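## About us

Kalik makes hand-held grippers for collecting manipulation data. You hold one in each hand, do the job the way you'd do it anyway, and the recording goes off to train a robot arm. That's the product. The kit is called Ulla. We also run collection as a service if you'd rather not do it yourself, more on that below.

We're in Ferkdale, one long room, brick wall, wood floor. Been here since the first prototype. Cables everywhere, always. Come by if you're near, but email first, the buzzer is broken.

### What we do

Two things.

**Ulla, the kit.** A pair of grippers, marker cubes for the wrists, head camera, cables, chargers, the capture software. Everything you need apart from the table and the person. Ships in one hard case. Setup takes a morning the first time, a lot less after that.

**Raju, the service.** You send us a list of tasks, we record them. Folding, opening, sorting, packing, small household stuff. Our own operators, our own tables, or yours if the site is OK. You get synced video, finger positions, and wrist tracks, plus a short note on each session saying what went wrong. Something always goes wrong. We'd want to know if we were you.

### Who buys it

Mostly labs and small robot companies. A few schools. Some people who have one arm in a garage and a lot of patience. We sell single kits, no minimum, same price for everybody.

The usual story: a team has a robot arm and not enough demonstrations. Driving the arm by remote control is slow and makes people cranky. With grippers in hand you skip the arm completley while recording. It can sit switched off in another building. You only need it when there's something to test.

### How a session works

Operator puts on the gear, stands at the table, does the task. Resets it. Does it again. A long day is 400 takes on one task, and we don't push anyone past that. Breaks are paid. Operators swap tasks after lunch so the hands don't go on autopilot, which shows up in the data as every take looking the same.

Small things are the hard part. Boxes and bottles are easy, anyone can do those by now. Hinged cases, zippers, thin sheets lying flat on a table, that's where the finger shape matters. We spent most of a year on the pads. The current finger is curved with a dark teardrop pad, so you can come in low from the side and still feel where the edge is.

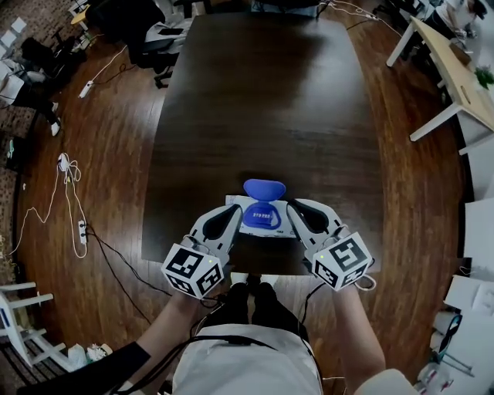

One customer wrote back after two months with the kit that the fingers were fine but the cables were driving her team nuts, every third take somebody had to stop and untangle, and could we please do something about it before asking them to buy another pair. Signed just Customer, Ulla 4. Fair. She got the clips we were testing at the time and they helped some. They're in the box for everyone now.

Wireless is the question we get most. Not yet. We tried it, the timing drifted, and bad timing ruins the whole recording without telling you. Wired for now. When we have a wireless version we trust we'll sell it, and older kits will be able to upgrade without buying new grippers.

### Numbers, for those who ask

- 4 people on the hardware, everyone solders
- 125 kits shipped so far
- 1488 hours recorded by Raju as of June
- 400 takes, max, per operator per day

No investors page. There's nothing to put on it.

### What's in the box

- Left and right gripper, fitted with standard pads
- Spare pads, two sizes
- Wrist marker cubes, already calibrated
- Head camera and strap
- Cables, cable clips, power strip
- Printed quick start (the long manual is online, we keep changing it)

Not included: laptop, table, lights. Any recent laptop with a decent graphics card will do. For the table, matte is best. Shiny tops throw reflections, and you'll want to move a lamp or two till they calm down. Dark wood works if you're careful with it.

### Things we're not good at

Liquids. Grippers aren't sealed, please don't cook soup with them.

Heavy lifting. Anything you'd pick up with two hands and a grunt, wrong tool.

Fast phones. We answer email the same day, usually. The phone rings in the room where people are recording so it's off until 4.

### Repairs

Send it back, we fix it, we send it home. Broken fingers are the most common one and you can swap those yourself with the little hex key. Don't throw away the little hex key. Pads wear out, thats normal, order more or ask for the files and print the finger part on your own machine. We're fine with that. The cubes should not be opened or re-stickered. If one gets knocked hard, run the calibration check before the next session or you'll be recording junk.

### Working here

Operators are hourly, trained by us, no robotics background needed. Steady hands help, a good attitude about repeating yourself helps more. You'll stand a lot. Wear shoes you like. We're usually looking for one or two people, mornings especially, so write even if nothing is posted.

Engineers: same, write to us. Say what you built and what broke.

### Visiting and demos

Demos at 10 in the morning, at the studio in Ferkdale. You'll get the grippers on, try a few tasks, and take your own recording home on a stick. Bring an object your robot struggles with. We'd much prefer that to our own stuff, which our hands know too well by now.

Can't travel? Loan kits go out for two weeks. You pay shipping one way. If you end up buying, keep the loaner and we take the shipping off the bill.

Price list and lead times are on the Ulla page, sample recordings are on the Raju page. Sample files are free to download and use for whatever, just don't resell them.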